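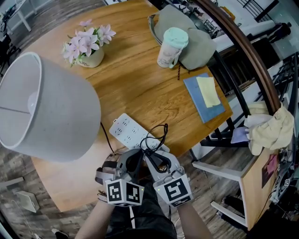
White power strip on a round wooden table.

Tympanometry: flat trace with normal canal volume, repeat or refer?
Caswood_Audio
I run hearing screening at a small clinic. An adult patient had a flat (type B) trace in the left ear at the May visit, canal volume normal, mild low-frequency loss with an air-bone gap of 30 dB. No pain, no discharge. The Schnyder unit passed its cavity check that morning. Do I repeat the test first or send the patient straight to ENT?

Adom Mensah
Repeat it once with a different probe tip, then refer if it is still flat. A flat trace with normal volume points to fluid behind the drum — a perforation would normally give a large volume, and wax against the probe a very small one. Look in the canal before you repeat.

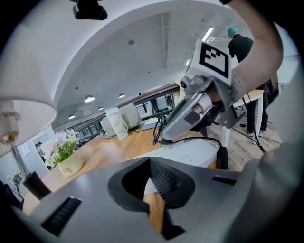
An adult with fluid on one side only should have the nasopharynx examined, particularly if it persists or there is no recent cold to explain it. Put "unilateral" in the first line of the referral letter. Include the audiogram with masked bone conduction. Without masking, the gap cannot be assigned to the left ear with confidence.

zorkden686
We had 2 flat traces in a row last year and it was a blocked probe. Clean it and test your own ear.

Caswood_Audio
Probe is clear and my own ear gives a normal peak. Repeat was flat again. Referral goes out with the masked thresholds.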